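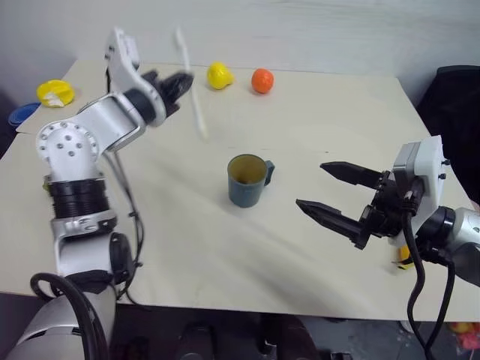 The left gripper holding up the white utensil, with the mug waiting in the middle.

Flivier tabletop kit, a review
By Mariama Ayaaba, June

I have wanted a two-armed setup on my own table for years, so when Justorent started renting the Flivier by the month I signed up before my coffee got cold (yes, really!). The whole thing arrived in one very heavy crate, and the printed guide is lovely — big type, plenty of drawings, and a chapter on cable ties that I read twice.

My favorite part is how gently you can steer the arms. I set out a mug and some shiny fruit and spent a whole evening just picking things up, and by bedtime I'd stopped squeezing the controls like a steering wheel on ice. Slim things are harder than round ones, and I still fumble them more than I'd like.

Now, the grumbles. The cables hang down past the front of the table and I catch my knee on them. The software wants an update every time I sit down, too. And at $515 a month plus a $300 deposit, it's a treat, though the folks at Justorent were patient with all my questions. I've already renewed for July.

Recent reviews
Niazi desk clamp
Fliller parts trays, set of 10

We use cookies to remember your settings. Accept / Manage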